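The Mellex Bin 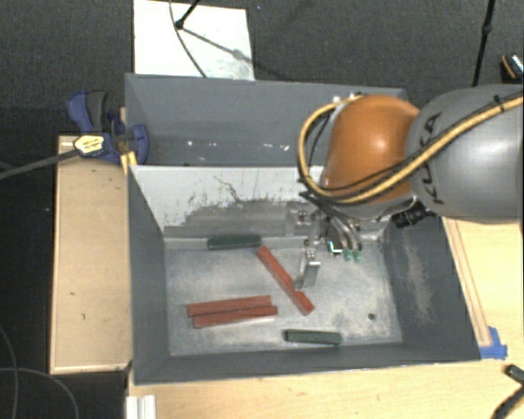
The rules of the October meet allowed 20 seconds per block, and the team's average was worse than that. The log said so in a column that the student on the keyboard had stopped reading aloud.

Run 2000 had been logged before lunch. The target was 3000, set by the club at Bellamy in the spring, when the arm still answered to the old controller and picked from a flat tray. A bin was different. Blocks leaned on walls. Blocks leaned on each other. The planner, which they had named Illeo, scored every grasp between zero and one and preferred red to green for reasons that did not appear in the code.

"It wants the diagonal one," said the student at the stop button.

"Score?"

"Point six."

"Let it."

The rule was to let it above point five. Below that, someone typed a reason and the run was voided. The void list had grown long enough to need its own file, and the commonest entry was a single word, "wall."

She kept her thumb on the edge of the button. At the Kaltis round they had lost 2 points for a contact with the divider, and the judge had written the time of it on a card in pencil. She still had the card. It was in her coat, with the bus pass.

"Force is rising," said the keyboard.

"Limit?"

"Not yet."

She watched the finger and waited for the number to be read out again.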